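Gripper pads, again

28/01/2025

So I finally changed the fingertip pads on our arm, the one we call Layug (don't ask, Ilse Dekker picked the name and she won't budge). I'd been putting it off since October! The old ones had gone shiny in the middle and the cubes kept slipping a little on the way up. You could get away with it if you gripped harder, and for a while I did, and then I got tired of hearing the motor complain.

The pads themselves are a five minute job if you peel slowly. I did not peel slowly. The left one tore and left a gummy strip down the whole finger, so I spent the better part of a coffee break rubbing at it with alcohol wipes and a plastic scraper. Please use plastic. I scratched a finger once with a screwdriver and the next set of pads never sat flat on it.

Then you get to the part I always forget, where new pads are thicker than worn ones. The fingers close sooner, the tips sit a hair lower, and every height you taught before is a bit off. I re-zeroed the gripper with nothing in it, saved the open and closed positions, and started going around the table at crawling speed (7 percent, if anyone wants to copy me) to check the heights one at a time. The basket rim is the one I worry about. Wicker gives a little when you push on it, so you don't get that nice clear bump you get from a tabletop, and the tray can scoot without you noticing.

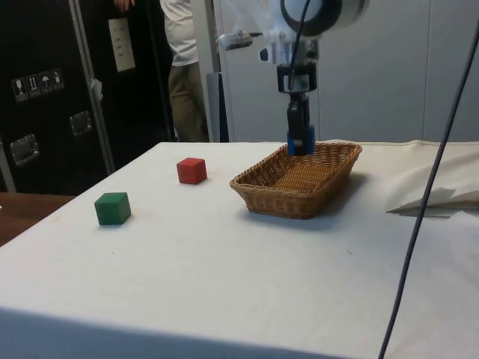 Checking the height at the back rim of the basket, new blue pads on.

I raised the rim height by 2 mm after that and left the cube heights for last. For those I bring the open fingers down over the cube by hand, stop before they meet the cloth, and look from the side with my cheek practically on the table. Very dignified. The tablecloth needs to be pulled smooth first or you end up measuring a wrinkle, and I have done exactly that and then blamed the software.

While I was at it I went over the cables. The thin one down the front of the arm is the one that gets tugged when the wrist turns, so I ran the wrist slowly both ways and watched for it going tight. It needed a touch more slack. I loosened the tie, fed some cable through, snugged it up again and ran the wrist once more. I also wiggled the plastic sheet around the top of the arm to be sure it wasn't creeping into the joint, then tightened the side clamp, which took maybe a quarter turn.

Still on the list: a proper note of the old and new heights taped up where I can find it, and ordering spare pads from Trerna before we're down to the last pair. I'm leaving the speed low until I've run the red and green cubes into the basket a good few times.

2 comments

Nathalie Van Dijk
Do you warm the old pads before peeling? I use a hair dryer on low and the glue comes off with the pad most of the time. Keep it away from the cable though!

Prerneo
What do you do about the basket sliding? Mine walks across the cloth every time the gripper brushes it. I've tried double-sided tape but it doesn't stick to the weave.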